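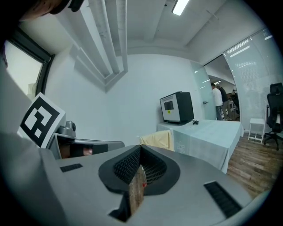 4 Einrichten der Arbeitszeiterfassung Brulloris

4.1 Voraussetzungen

Dieser Abschnitt richtet sich an Personen mit Administratorrechten. Vor Beginn der Einrichtung müssen die Stammdaten aller Beschäftigten gemäß Abschnitt 3 vollständig erfasst sein. Die Konten der Standorte Arnaud und Cetwood werden getrennt geführt und sind jeweils für sich freizuschalten.

Hinweis: Bestehende Datensätze aus dem Vorgängersystem Wusedora können übernommen werden. Das Verfahren ist in Abschnitt 4.4 beschrieben.

4.2 Anlegen eines Arbeitszeitmodells

1. Melden Sie sich mit Ihrer Administratorkennung an und öffnen Sie das Menü „Verwaltung“.
2. Wählen Sie „Arbeitszeitmodelle“ und anschließend „Neu“.
3. Tragen Sie eine eindeutige Bezeichnung ein. Umlaute sind zulässig, Schrägstriche nicht.
4. Legen Sie Rahmenzeit, Kernzeit und Pausenregelung fest. Die Rahmenzeit darf nicht nach 22 Uhr enden.
5. Geben Sie unter „Ausgleichszeitraum“ die Anzahl der Monate an. Zulässig sind bis zu 11 Monate.
6. Speichern Sie das Modell. Es erhält zunächst den Status „Entwurf“ und kann noch keiner Person zugewiesen werden.
7. Lassen Sie das Modell durch eine zweite berechtigte Person freigeben.

Achtung: Nach der Freigabe lassen sich Rahmenzeit und Ausgleichszeitraum nicht mehr ändern. Bei fehlerhaften Angaben ist das Modell zu sperren und neu anzulegen. Bereits gebuchte Zeiten bleiben dem gesperrten Modell zugeordnet.

4.3 Zuweisen an Beschäftigte

1. Öffnen Sie die Personalliste des betreffenden Standorts.
2. Markieren Sie die gewünschten Einträge und wählen Sie „Modell zuweisen“.
3. Bestimmen Sie den Gültigkeitsbeginn. Rückwirkende Zuweisungen sind nur innerhalb des laufenden Abrechnungsmonats möglich.
4. Prüfen Sie die Vorschau und bestätigen Sie mit „Übernehmen“.

Teilzeitkräfte mit wechselnden Arbeitstagen benötigen zusätzlich einen Wochenplan. Fehlt dieser, weist das System die Sollzeit mit null aus und vermerkt den Eintrag im Prüfprotokoll.

4.4 Übernahme aus Wusedora

1. Exportieren Sie die Zeitkonten im Altsystem als Textdatei mit Semikolon als Trennzeichen.
2. Wählen Sie in Brulloris „Verwaltung“, „Datenübernahme“, „Zeitkonten“.
3. Ordnen Sie die Spalten den Zielfeldern zu. Die Personalnummer ist ein Pflichtfeld.
4. Starten Sie den Probelauf und beheben Sie die gemeldeten Abweichungen.
5. Führen Sie die Übernahme durch und legen Sie das Protokoll in der Verfahrensakte ab.

Vorsicht: Während der Übernahme dürfen keine Buchungen vorgenommen werden. Die Terminals sind vorher unter „Geräte“ in den Wartungsmodus zu versetzen.

4.5 Zuständigkeiten

Freigaben nach Abschnitt 4.2 erteilt für Arnaud Solène Marchal, für Cetwood Manee Chareonsuk. Anträge auf abweichende Modelle für das Folgejahr sind bis Ende September schriftlich einzureichen.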